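ホーム 一覧 README 変更履歴 問い合わせ
最終更新：2020年11月4日

Tomach 卓上小物とかごの記録集 README

概要

Tomachは、机の上に出ている小物を浅いかごに入れる片付けの記録を集めたものです。収録数は580件で、1件が1回の片付けにあたります。Imhofで使っていた小物の分類表を引き継ぎ、かごの種類と置き場所の項目を足しました。分類表の旧版はbunrui_oldに残してあります。

収録の対象は卓上の作業だけです。棚や引き出しへの収納、床に落ちた物を拾う作業は入っていません。そちらはBrudedonにまとめてあります。

かご

中心になるのは、底が格子状で穴のあいた小さな長方形のプラスチックかごです。色は淡いオリーブグリーン、縁は低く、角のあたりに丸みがあります。kagoの欄では「浅・角・緑」と書きます。同じ形で色違いのかごを使った回もあり、その場合は最後の一語だけが変わります。

かごの位置は板の左、中央、右の3区分です。境目にあるときは、かごの中心がどちらに寄っているかで決めます。向きは「縦」「横」「斜め」のいずれかを入れます。途中でかごが動いた回は、動く前の位置を書き、biko欄に「移動あり」と足してください。
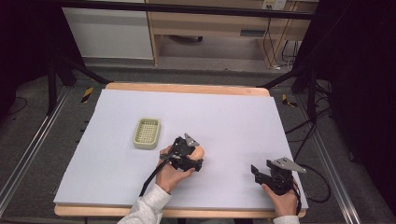 図1　桃色がかったオレンジ色の小物と、浅・角・緑のかご。位置区分は「左」。

台と敷板

木の机に、ごく淡いラベンダー色を帯びた白い発泡ボードを敷いています。台の記号はA、敷板の記号はWです。敷板なしの回は10月の前半に少しだけあり、shikiita欄が「なし」になっています。木目の上では明るい色の小物の輪郭が読み取りにくく、後半はすべて敷板ありに統一しました。

敷板は使う前に乾いた布で拭きます。消しゴムのかすや糸くずが残っていた回も除外していません。気になる方はbiko欄の「ごみ」で絞り込めます。

小物

小物は形と色で呼びます。商品名や用途は書きません。形の欄に入るのは「丸」「細長」「平」「角」「不定形」で、複数に当てはまるものは左に書いたほうを優先とみなします。

色の欄は少しややこしいので、先に読んでください。桃色、オレンジ、ベージュのあいだにある色は、光の当たり方で見え方が変わります。同じ小物でも、ある回では桃色寄り、別の回では黄みの強い薄茶に見えることがあります。このため色の欄では細かく分けず、まとめて「暖・淡」としました。記入者が迷った場合の元の書き込みはiro_memoに残っています。

表面のつやは「あり」「弱」「なし」です。石けんのようななめらかさのものは「弱」にしました。材質の欄はありません。見ただけでは決められないものが多く、Senthil Warrierと相談のうえ、第2版で削りました。

1件に入っている情報

id　通し番号
kago　かごの種類
ichi　かごの位置区分
muki　かごの向き
shikiita　敷板の有無
katachi、iro、tsuya　小物の形、色、つや
kekka　最後に小物がある場所
biko　備考

kekkaは「かご内」「敷板上」「敷板外」「不明」のどれかです。かごの縁に乗ったまま終わったものは「敷板上」に含めています。この扱いには異論がありましたが、旧版と数字を比べる都合でそのままにしています。

記入のしかた

一人が全項目を埋め、別の一人が色と位置だけを見直します。食い違ったときは見直した側の値を採り、元の値をbikoに写します。初版の見直しはVinzenz Grabner、第2版はGertraud Bachmannが担当しました。

小物が板の隅にあって一部しか見えていないときも、形は見えている部分から書いてください。端が丸ければ「丸」か「細長」のどちらかになります。決められなければ空欄にせず「不明」と入れます。空欄は記入漏れの印として使っています。
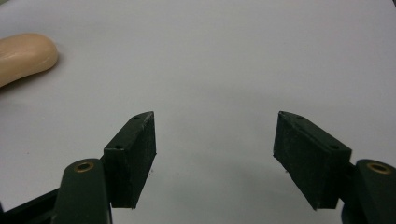 Manee Rojanasakからは、「細長」と「丸」の線引きが記入者ごとに違いすぎるという指摘が来ている。長さが幅の倍を超えたら「細長」と決めてしまい、一部しか見えない回は迷わず「不明」でよい、端の丸みから推測させるから揺れるのだ、という意見だった。かごに入れる順番を調べたい人にとっては形より大きさの欄のほうが役に立つ、とも書いている。

この件は次の版で扱います。倍という基準を試しに当てはめたところ、豆のように少し曲がった小物で測り方が決まらず、保留になりました。大きさの欄は追加する方向です。

使うときの注意

かごの位置は「左」に偏っています。位置と結果の関係を調べる用途では、先に件数をそろえてください。

小物の種類も多くありません。台所用品や文具をひととおり見たい場合は、Plostidthorpeの一覧のほうが向いています。あちらは3,000点を載せていますが、かごの項目はありません。両方を合わせて使うときはidが重なるため、Tomach側の番号に1,000を足してから結合してください。

既知の問題

・第2版の表でmukiの「斜め」が一部「ななめ」になっている
・shikiitaの欄に古い記号Bが残っている（Wと読み替える）
・biko欄の改行で、表計算ソフトによっては行がずれる

表の誤りに気づいた方は、idと項目名を添えてKilian Kaufmannまで知らせてください。

共有 3　コメント 1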